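Livell shoe repair scheme to stay open after council vote

The shoe repair and reuse scheme in Livell will keep its doors open for at least another year, after councillors agreed to carry on paying the rent on its Tilum Street premises.

The scheme takes in worn shoes and boots, mends the ones that can be saved and passes them on at low cost. It had been due to close at the end of its present lease. A report put to the council in January said the building cost too much to heat and that the grant which paid for the first two years had run out.

Councillors were told that 827 pairs had been brought in over the past year. Most were children's school shoes, followed by walking boots and work boots. Trainers were the hardest to mend, the report said, as many have soles that are moulded in one piece and glued to the upper, and these cannot be replaced once they wear through.

Under the new arrangement the council will pay the rent and the scheme will cover its own heating, lighting and insurance. A one-off sum of £3,000 will go towards a second stitching machine and a new extractor fan for the gluing bench. The fan was one of the points raised by the safety inspector last year.
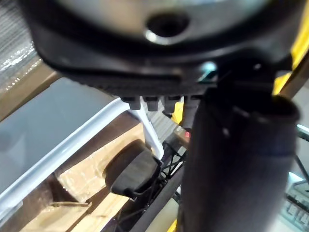
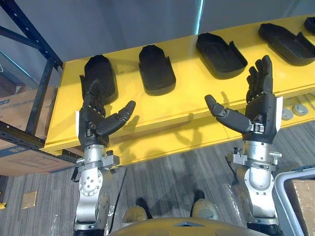
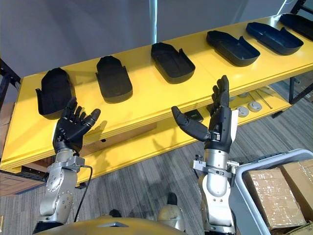 Black trays on a long yellow surface, second and third pictures.

LIVELL, 18th March

The vote followed a petition signed by 176 people, many of them parents at the two primary schools closest to Tilum Street. Several wrote that they had used the scheme more than once in a school year. Others asked for later opening hours, saying they could not get there before it shut.

The hours will change as a result. The counter will stay open until 7pm on two evenings a week, with the days to be posted on the door and on the council's website. Morning opening will move back by half an hour to make up for it.

Prices are going up for the first time. Heeling a pair of adult shoes will cost £9, up from £7.50, and restitching a seam will start at £4. Children's shoes will still be mended for whatever the owner can pay. Laces, insoles and polish will be sold at the counter at cost price.

The council also looked at moving the scheme into an empty unit at the Sinaga shopping centre, where there is more passing trade. That plan was dropped when it was found that the unit had no water supply and that the service charge would have been higher than the present rent. Some councillors said they would like the idea looked at again if a better unit came up.

One group on the council voted against the funding. It argued that the money should go to the library roof, where repairs have been put off twice, and that a paid cobbler in the town could do the same work. Livell has had no shoe repair shop of its own since the one beside the bus station closed. The nearest is in Zellska, and the bus there runs once an hour.

Shoes for repair should be clean and tied together in pairs, with a name and telephone number on a label. Single shoes, slippers and anything with a split sole will be turned away. Ski boots and ice skates cannot be taken either.

Shoes left uncollected for three months will be passed on for sale, as they are now. Owners will get one phone call before this happens.

Wellington boots are accepted for reuse only, provided they have no holes. The scheme is short of children's sizes 10 to 13 and would be glad of any that are still in fair condition. They can be left at the counter or in the collection bin inside the entrance to Livell library.

The funding will be looked at again next January, when the scheme must hand in a full set of accounts and a record of the number of pairs mended. The full report can be read at the council offices or on the website under Community Grants.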